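3.2 Storage at the threshold

Entrance halls in the Berbridge flats are narrow, and most of the floor is claimed by the swing of the front door. Residents therefore have little choice over where footwear is kept. In the household diaries, shoes were the item most often named when respondents were asked what made the hall hard to keep clear, ahead of coats, parcels and pushchairs. This agrees with the earlier survey by Coetzee and Samuel, although their sample was drawn from terraced houses with a separate porch.

We distinguish between closed storage (cupboards, lidded benches, drawers) and open storage (racks, shelves, hooks). Closed storage was fitted by the landlord in 10 of the 90 flats. In the remainder, residents had made their own arrangements, and open racks were the usual answer. They were cheap, could be moved without tools, and allowed damp shoes to dry. Several diarists gave the last point as the deciding one, and the entries for February mention drying more often than those for any other month.

Open racks have a second property that the interview schedule did not anticipate. The floor beneath and behind them is hard to reach with a broom but easy to reach by hand, and it tends to be treated as a further shelf. Objects placed there are rarely recorded by residents as being stored at all. When asked to list the contents of the hall, respondents named what was on the rack and left out what was under it, even when the two were of similar bulk. We refer to this space as the under-tier (Figure 3).

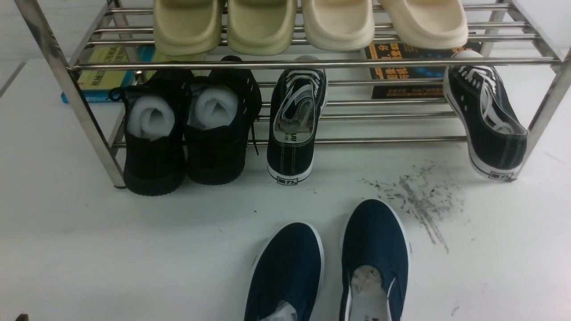
Figure 3. Open rack with two tiers of metal tubes. Slides on the upper tier; books on the floor beneath it.

Jenkins, commenting on a draft of this section, objected that the under-tier is simply floor, and that giving it a name risks turning untidiness into a category of furniture. He would prefer to count such objects with the loose items found elsewhere in the hall. We have kept the distinction for the purposes of coding. Loose items in the open part of the hall were moved often, in many cases daily, while under-tier items stayed in place between one visit and the next. Pooling the two would hide this difference in turnover. We accept, however, that the boundary is hard to draw where a rack stands clear of the wall and can be reached from both sides.

The contents of the under-tier varied by household. Papers and printed matter were common, as were bags, tools and out-of-season shoes. No clear link was found with household size. There was a weak link with length of tenancy — longer tenancies had more objects under the rack — but the diaries do not allow us to separate slow accumulation from a change in habits.

Two limits should be noted. First, the visits were arranged in advance, and more than 3 of the diarists wrote that they had tidied the hall beforehand. Since tidying seems to reach the visible tiers first, its effect on the under-tier may be small, but we have no direct measure of it. Second, the coding sheet recorded the presence of objects and gave no indication of how often they were used. A box that is opened every morning and one that has been forgotten are entered in the same way. A revised sheet, prepared by Darwish for the second round, adds a column for last reported use.

Section 3.3 applies the same coding to balconies, where open storage is exposed to the weather and the reasons given for choosing it are different.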